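Drollel Rain and Wind Kit
Section 3: Choosing a Spot and Setting Up the Mast

By now you should have the sensor head talking to the indoor display (Section 2), and you're probably itching to get it outside. Good! This is the part I like best. An hour spent walking your yard, schoolyard or field with the mast over your shoulder will do more for your readings than anything you can change in the menus later, and you start noticing things – where the wind comes through, which corner holds the morning cold.

3.1 Walking the site

1. Go out on a breezy day if you can. Carry the display with you and leave the sensor head in its box for now.
2. Stand where you think the mast should go and turn slowly all the way around. Look for anything taller than the mast: houses, sheds, hedges, trees.
3. Estimate the height of the tallest thing nearby. The wind cup wants plenty of clear ground between it and that thing, so move away as far as your space allows.
4. Check the display. With the head still boxed, the signal icon should show at least two bars.
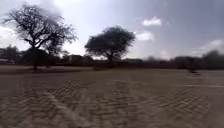

Trees and open ground under a hazy sky.

Note: A leafless tree still slows the wind. If you choose your spot in November, picture the same trees in June before you start digging.

Note: Very few people have a perfect site. If you have to compromise, favor the rain gauge first. A gauge under a branch catches drips long after the rain has stopped, and no setting will fix that.

3.2 What kind of ground?

The Drollel mast can go into soil with the ground spike or onto a hard surface with the flat base. Both come in the box. The flat base is part 1497, and it needs the weight bag, which you fill yourself with sand or gravel.

For soil:
1. Push the spike in by hand as far as it will go.
2. Place the striking cap on top (the gray one, with the ridge) and tap it down with a rubber mallet until the collar sits flush.
3. Wiggle it. If it moves, pull it out and try a fresh spot a step or two away.

For hard surfaces:
1. Sweep the area first. One pebble under the base is enough to tilt the whole mast.
2. Set the base down with the arrow pointing north.
3. Hang the filled weight bag from the center hook so that it just touches the ground.
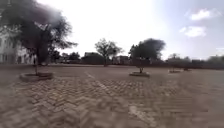
Stone and concrete soak up sun all afternoon and give it back in the evening, so expect the temperature line on your graph to come down slowly after sunset. It's a real effect and a fun one to follow! If you'd like readings that are closer to your local forecast, mount the thermometer pod on the upper bracket and keep the lower one free.

CAUTION: Never drill into a surface to fix the base unless you know what runs underneath.

3.3 Raising and leveling the mast

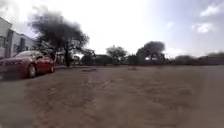
Renske Oduya

I've put up more of these than I can remember, and the step I still take slowly is leveling. The rain gauge has a little tipping bucket inside, and on a lean it tips too early or too late. You'll get numbers, they'll look fine, and they'll be wrong all season.

1. Slide the 3 mast sections together on the ground. Each one clicks.
2. Attach the sensor head and tighten the thumbscrew. Fingers only, please – a wrench will crack the collar.
3. Lift the mast into the spike or base. This is easier with a helper.
4. Look at the bubble level on top of the gauge. Loosen the collar, nudge the mast until the bubble is centered, then tighten.
5. Check the bubble again from the other side.
6. Clip on the 2 guy lines and snug them up evenly. They should hum a little when you pluck them.

CAUTION: Keep the mast well away from overhead power lines, both where it stands and where it could fall. Don't raise it if you hear thunder.

3.4 Loose ground

Loose or sandy ground needs the wide anchor plate, sold separately as the Skirnville plate. Bury it flat, deep enough that the spike passes right through, and pack the soil back in layers, stamping as you go. Choose a spot away from any route that cars or mowers take.

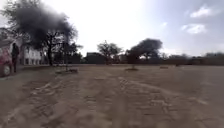 Tire tracks across bare, sandy ground.

After the first strong wind, go out and check the bubble. Do it again after the first heavy rain. Once it has stayed put through both, you can relax and look it over on the odd Sunday.

3.5 First readings

1. Press and hold SET until the display shows "LIVE".
2. Spin the wind cup with a finger. The wind number should jump.
3. Pour a small cup of water slowly into the gauge. The rain total should climb in small steps.
4. Press CLEAR to wipe your test rain from the record.

If the wind stays at zero, see error code 2138 in Section 6. It nearly always means the shipping pin is still in the cup. I've done it myself, twice.

Next: Section 4, Reading Your Graphs

We use cookies to remember your language and the last manual page you read. Accept | Manage settings

© Trament Instruments | Lamptey Works, Skirnville | Contact support | Back to top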